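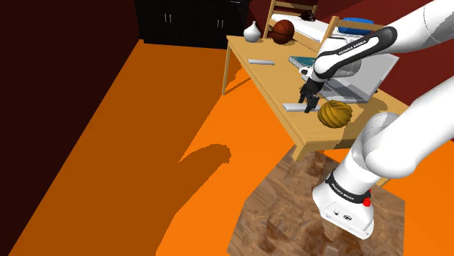
Niall Dow asked at the midterm review whether a class that never touches a real arm can be said to learn manipulation. Simulation, in this view, lets students repeat a failed attempt until it passes, and they leave the course without the caution that comes from working near a machine that can break something. The objection was entered in the course record, and the second half of the term was planned with it in mind.

4.1 Task and Setting

The Pratau project was the main assignment of a one-term elective in robot programming. Sixteen students enrolled, most of them with one prior course in programming and none in robotics. They worked in pairs. Each pair was asked to write a controller that would bring a two-fingered gripper to a white bar lying on a table, close on it, and lift it clear of the surface. All of the work was carried out in a simulated furnished room, built by Benedito Frota from an earlier teaching unit.

The room was kept cluttered on purpose. In Figure 1 the table also holds a laptop, a book, a ball of yarn, a vase and a basketball, and the gripper must come down to a bar near the front edge without sweeping the other objects aside. Students had asked for a bare table during the first weeks. The request was granted for practice runs only, and graded runs used the furnished room throughout.

The arm was not the same for every pair. Some pairs were assigned the Franka Emika arm of Figure 1, while others were given a white arm with black joint caps and a gripper whose fingers are built as linkages (Figure 2). Pairs exchanged arms after the midterm review. Code that had depended on the finger shape of the first gripper generally had to be rewritten, and several pairs reported that this was the hardest part of the term.

4.2 Conduct of the Trials

A trial began when the controller was started and ended when the bar had been lifted, when it had left the table, or when the time limit was reached. Students were not allowed to stop a graded trial by hand. The position and angle of the bar were drawn at random, within limits set so that the bar always began fully on the tabletop. Contact with any other object was recorded but did not end the trial.

The course plan called for 800 graded trials. Of these, 746 were completed. The remainder were lost when a shared computer was taken out of service in November, and they were not repeated. Partial logs from the lost trials have been left out of all results given in this paper.

In response to the midterm objection, Catherine Dunbar introduced a written prediction sheet. Before each block of graded trials, a pair had to state where the fingers would meet the bar, what was most likely to go wrong, and what would be at risk if the same motion were run on hardware. The sheets were graded separately from the controllers. A pair could receive full marks for a sheet that correctly predicted a failure.

4.3 Placement of the Fingers

The lift was counted as successful in 362 of the 746 completed trials, slightly under half. The most common failure came before the fingers had closed. When the bar lay at an angle to the table edge, as it does in Figure 2, many early controllers approached it with the gripper square to the table, and one finger came down on top of the bar. Pairs that turned the wrist before the descent avoided this error, although some then lowered the gripper too far and struck the tabletop.

Shadows were a second source of trouble for pairs that located the bar by camera. Dark patches on the tabletop were sometimes taken for an edge of the bar - a fault that did not appear in practice runs, where the lighting was even. Elspeth Moffat, who graded the prediction sheets, noted that only a few pairs had listed lighting among the likely causes of failure before their first graded block.

Figure 2. Linkage-style gripper with its fingers on either side of the bar.
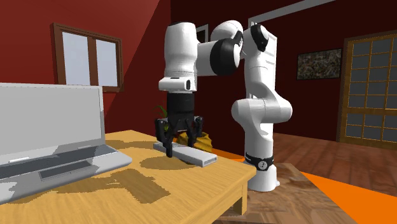 4.4 Limits of the Assignment

The results describe a single class and a single room. Exchanging arms at midterm means that the effect of added practice cannot be separated from the effect of the new gripper. The prediction sheets were introduced at the same point, and no pair worked without them afterward. A follow-up session on hardware has been proposed for the next offering of the course, with the same bar task and the same grading rules.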